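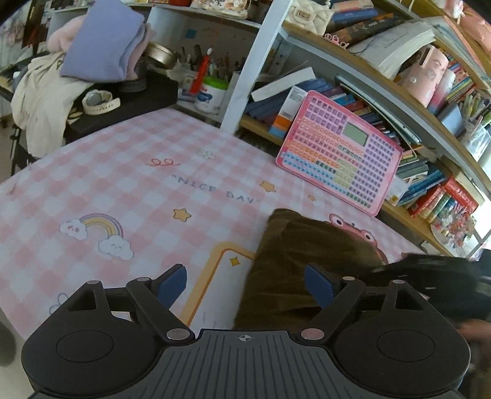
How to Wash, Press, Fold and Store Table Linens

Tablecloths and cloth napkins last a long time if they go into the closet clean and come out a couple of times a year. Most of the damage I see is done in storage, by old food stains and by creases left in the same spot for years. I look after the linens for a small guest house in Trirnelholm, and the steps below are the ones I use there and at home. They work for cotton, linen and the usual cotton-polyester blends. Silk, wool and anything with metallic thread should go to a cleaner.

What you need

A washing machine or a large tub
Mild liquid detergent
White vinegar
Dish soap
Oxygen bleach powder (for whites and colorfast prints)
An iron and a board, or a table with a thick towel on it
A spray bottle of plain water
Acid-free tissue or old white cotton pillowcases
Cardboard tubes, if you are going to roll

Before you wash

Shake each piece outside. Crumbs and wax flakes that go into the machine end up ground into something else.

Spread the cloth over a table in daylight and go over it once from each side. Mark any spots with a safety pin near the edge of the stain so you can find them again when the fabric is in your hands. Look at the hem too. A loose hem is easy to fix now and will be a long tear after a spin cycle.

Test colors before you wash anything dark or red for the first time. Wet a corner on the back, press a white rag on it for a minute, and look at the rag. If color comes off, wash that piece alone in cold water. Dark browns and navies from secondhand shops are the worst for this. I have a set of napkins from Perier that still gives off a little color in every wash, so they never go in with anything light.

Treating stains

Grease and butter: Rub in a few drops of dish soap, dry, with no water added. Leave it for 15 minutes and rinse from the back with warm water.

Red wine: Blot, then run cold water through the back of the fabric. If there is still a mark, soak in oxygen bleach and lukewarm water. Check the package for how much to use. Salt helps at the table by soaking up liquid, but it won't take out a stain that has dried.

Coffee and tea: One part white vinegar to two parts cold water, dabbed on and rinsed. Coffee with milk in it needs dish soap first.

Candle wax: Put the cloth in the freezer until the wax is hard and lift off what you can with a dull knife. Lay the spot between paper towels and press with a warm iron, moving to clean paper as the wax soaks in. Colored wax may leave dye behind. Treat that as a separate stain.

Tomato sauce: Scrape, rinse cold from the back, work in dish soap. Sunlight fades what is left, so if the weather is good, hang it out damp.

Old yellow spots: These are usually food or starch that was stored dirty. Soak overnight in oxygen bleach and wash. Repeat if they got lighter. Stop if they didn't, as a third soak rarely does more than the second.

Don't put vinegar and chlorine bleach on the same stain. The fumes are dangerous. I don't keep chlorine bleach with the linen supplies for that reason.

Washing

Sort by color and also by weight. A heavy tablecloth twists around light napkins and pulls them out of shape.

Use warm water for white cotton and linen, cold for colors and prints. Use a little less detergent than you would for clothes. Leftover detergent turns yellow under the iron and makes the fabric stiff.

Load large cloths loosely, pushing them in a section at a time around the drum. Our longest tablecloth is 113 inches and it gets the machine to itself. Pick a gentle spin. If the rinse water looks cloudy, run another rinse.

Take everything out as soon as the cycle ends. Creases that set in the drum are the hardest ones to iron.

Anything with lace, cutwork or hand embroidery should be washed in a tub. Fill it with cool water, add a spoonful of detergent, press the piece up and down for a few minutes, and rinse until the water runs clear. Lift it out with both arms under it. Don't wring. Roll it in a towel and press on the roll.

Drying

Line drying is best. Fold the cloth in half over the line with the hems hanging down, and pull the edges straight with your hands. Napkins can be pinned along one hem, with each one overlapping the next to save pins.

If you use a dryer, set it to low and take the linens out while they are still damp. You want them damp for ironing anyway. If you can't iron that day, hang them until they are fully dry. Damp linen left in a basket will mildew, faster than you would think in July.

Ironing

Iron linen hot and damp. Iron cotton a bit cooler, blends cooler still. If you don't know what the cloth is made of, start low and work up.

Set a clean sheet on the floor under the board so that long cloths don't drag. For a very large tablecloth it is easier to skip the board and use a table padded with a towel. Start at the center and work out, turning the cloth as you go. Don't press along the fold lines. A sharp pressed crease weakens the threads, and on printed cloth it will be the first place the color wears off.

Iron embroidery face down on a towel.

Checks and stripes need extra care, because a crooked cloth shows right away. Pull the fabric straight before the iron touches it, and follow the lines of the pattern with the iron, lengthwise and then across. Don't push on the diagonal.

Skip starch on anything that will be stored. It attracts insects and yellows. Starch it the day you plan to use it.

Let everything cool and air out before you fold it. I leave ironed pieces over the backs of chairs for an hour or so.

Folding a tablecloth

1. Lay the cloth face up on a bed or a big table.
2. Bring one long side over to meet the other. Smooth from the fold toward the hems.
3. Fold in half again the same way. You should have a long strip.
4. Bring the short ends together.
5. Keep folding in half until it fits your shelf, then turn it so that the last fold faces out.

With a round cloth, fold it in half, fold it again into a quarter, and bring the point up to the curved edge. It won't make a perfect rectangle. Tuck the curved part under.

The next time you put it away, fold in thirds. Switching between halves and thirds keeps the creases from falling in the same place.

Folding napkins

Fold in half, then in half again, and stop there. Stack them with the folds all on one side so you can count them with your thumb. Keep sets together with a strip of cotton tape tied loosely. Rubber bands leave marks and stick to fabric when they get old. If you have an odd set (one of ours is down to 11), put it at the back and use it for everyday meals.

Rolling

Rolling is better for old or very large pieces. Cover a cardboard tube with acid-free tissue, lay the cloth face down, and roll it on evenly. Wrap the outside in a clean sheet. Store it flat, with nothing on top of it.

Where to store them

A dry closet inside the house is the right place. Attics get too hot and basements are too damp. If you have bare wood shelves, line them with tissue or white cotton, as the wood can stain cloth over time. We use a Flundard cabinet with painted shelves and still line it.

Avoid sealed plastic bags and bins. A pillowcase keeps dust off and lets air through. Put heavy cloths at the bottom and napkins on top. Cedar blocks and lavender are fine if they don't touch the fabric.

Write the size on a paper tag and pin it to the pillowcase, with the name of the table it fits if you have more than one.

Twice a year, take everything out, shake it, check for spots, and refold it a different way. Wipe the shelves and let them dry before the linens go back in.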